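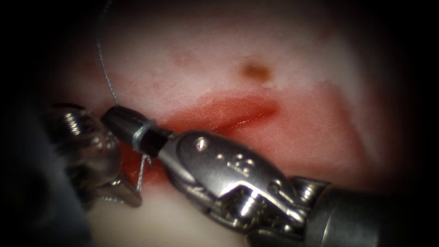 We are looking for people to tie knots by remote control, slowly and more than once, so that a robot can learn from watching how they did it. The post is called Demonstration Operator, which sounds grander than the chair you will be sitting in. You work two instruments from a console in our Lidthorpe building, and the software records every movement of your hands, including the ones you would rather it hadn't. Most shifts go on the stage where the thread is looped round the black tip of one instrument, over the wide end of the cut, with the other instrument close by. It is a fiddly place to be. Experienced people drop the loop there, swear, and start again, and we keep those attempts too.

The project is called Komwood, after a typing error in the original bid. We need 3000 demonstrations by the end of July and have 600, a good many of them by Ayane Kaneko, who would like some company.

**What you will do**

- Close practice cuts on tissue pads, one stitch at a time, by remote control
- Mark each attempt as clean, untidy or abandoned (be truthful, the robot will find out)
- Write a line or two on anything odd
- Change pads and thread between runs

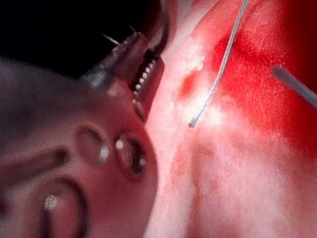

*View from near the jaws during a run, thread at upper right.*

**What we would like**

Steady hands and a high boredom threshold. Surgical training is welcome but not required – one of our better operators came to us from mending church vestments. Gamers are encouraged to apply, though we should warn you that there is no score. You will need decent close vision, with glasses if you wear them, and you must be able to sit at the console for 40 minutes at a stretch before a break.

**Terms**

There are 2 part-time posts, fixed term, with paid training in the first fortnight. Mornings or afternoons by agreement. Parking at Lidthorpe is free and usually full; the Forkness bus stops outside and is neither.

**How to apply**

Send a CV and a short note on the most tedious thing you have ever done well to the Gavrilă Laboratory office, Lidthorpe, marked "Komwood operators". Closing date 12/18/22. Shortlisted applicants will be asked in for a trial at the console, where you will be given a thread, a pad and about an hour. Ayane will be in the room and will try not to wince.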